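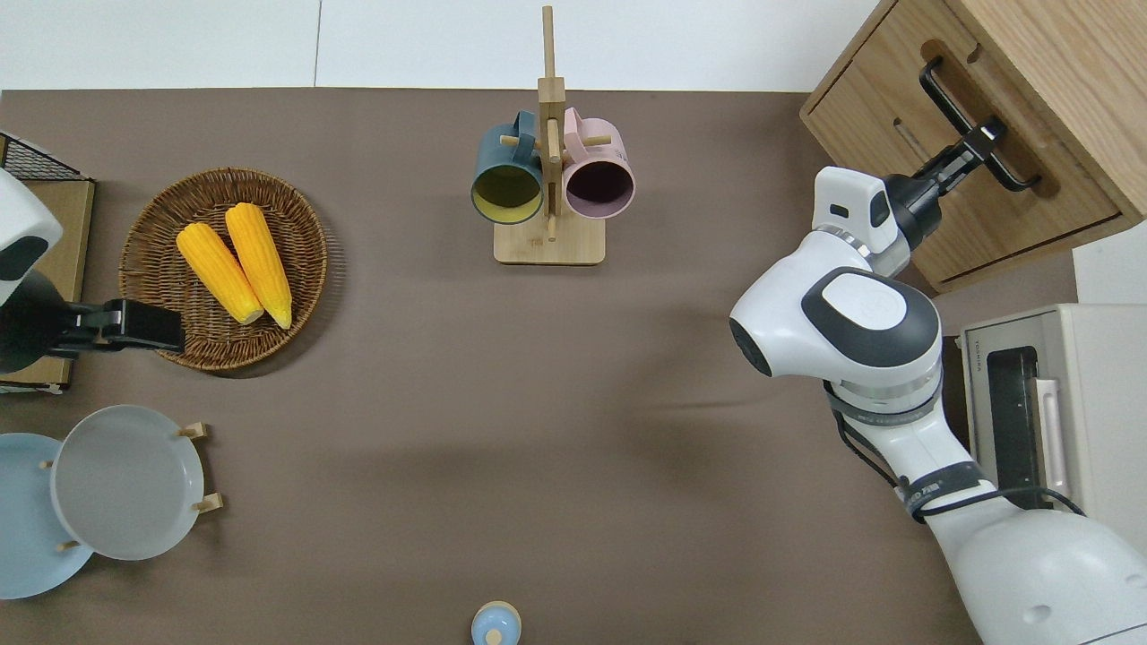

**Thread: Downsizing to a one-bench kitchen, what did you regret chucking?**

**gumleaf_parade**
We're moving from a three-bedroom place in Navcombe to a unit with what the agent called a "galley-style kitchen", which I take to mean a hallway with a tap in it. My partner has a spreadsheet. The spreadsheet says I own 67 kitchen items and may keep 28. I'd like to hear from people who've done this before I start handing things over at the tip shop. What did you get rid of and then buy again, in shame?

**Wahyudi Chong**
Big oven trays. I was very noble about them and then found out the toaster oven takes a tray the size of a paperback, so I'd have kept the wrong ones anyway. Measure the inside of the oven before you cull. The inside, mind, with the door shut.

Colander, too. I tried draining pasta with the lid held slightly off for a whole winter. I have a scar and a blocked sink.

**thirdshelfdown**
Nothing. I regret nothing. You need one good knife, one pot, one pan and a board. Everything else is a hobby pretending to be equipment.

**gumleaf_parade**
> one good knife, one pot, one pan and a board

Do you ever have people over?

**thirdshelfdown**
Not twice.

**Dewanti Pattinasarany**
I'm going to disagree with thirdshelf, as is tradition on this board. I lived in 28 square metres for four years and the trick was furniture, more than what went in it. Drawers beat cupboards. A cupboard in a small kitchen is a cave where you keep the second-best rice. With a drawer you pull the whole lot out into daylight and see that you own three jars of paprika.

If the unit hasn't got drawers, get a small freestanding one for the bench. I had a secondhand Stirnora thing with a sticky runner that I rubbed with candle wax, and it did the job of two cupboards. Tea, clips, matches, the good scissors.

**Wahyudi Chong**
Seconding candle wax. Do not use cooking oil. I have used cooking oil.

**benchtop_baron**
Can't agree on putting furniture on the bench. You've got one bench! Every centimetre you give to a little cabinet is a centimetre you can't roll pastry on. Wall rail, hooks, magnets, done. Mine cost me 51 dollars all up including the drill bit I snapped.

**Dewanti Pattinasarany**
Some of us rent, Baron.

**benchtop_baron**
Filler and a bit of toothpaste. The agent's never noticed.

**Dewanti Pattinasarany**
The agent may read forums.

**gumleaf_parade**
We're renting, so no drilling, and I don't roll pastry, so the bench can carry some freight. Dewanti, what about fresh stuff? Our fridge is going to be the bar-fridge sort and I shop at the market once a week like somebody's nonna.
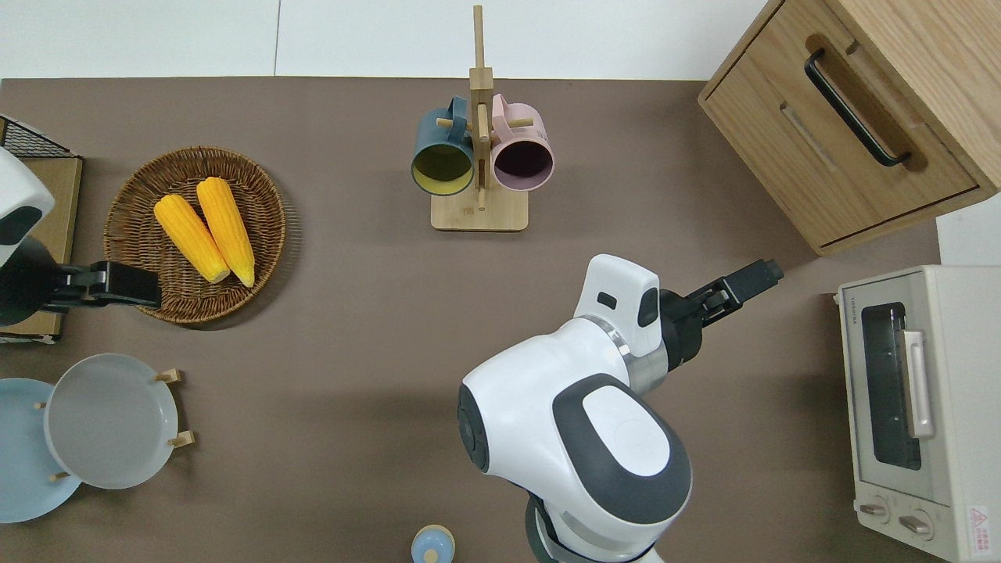

**Dewanti Pattinasarany**
Keep more of it out than you think you can, but learn which. Tomatoes, onions, spuds (in the dark, away from the onions), bananas, lemons for a week or so. Something shallow is better than a deep bowl. In a deep bowl the bottom layer goes off in private and you find out by smell.

Corn is the exception people get wrong. It loses its sweetness sitting about, so either eat it the day you buy it or give it fridge space, husk on. If you've already husked it, that's dinner sorted.

**thirdshelfdown**
Or buy one vegetable and eat it.

**Wahyudi Chong**
Thirdshelf, I worry about you.

On fridges: we went for a little Güler and the crisper holds half a cabbage, provided you choose the half carefully. I shop twice a week now. It's a nuisance in March when it's still stinking hot and the walk's uphill, but I throw out a lot less.

**benchtop_baron**
Has anyone said mugs yet? Mugs are the real enemy. We had a whole shelf of them for two people, one of whom drinks from a jar. A mug tree is fine if you've got the height. Cap it at what the tree holds and the rest go to work, where mugs go to die.

**gumleaf_parade**
The spreadsheet has mugs as a single line item. I've been exploiting this.

Removalist quote came in from Trusent, by the way: $1,478, for a move of four streets. Starting to see the appeal of one pot.

**thirdshelfdown**
Welcome.

**Dewanti Pattinasarany**
Keep the colander, though.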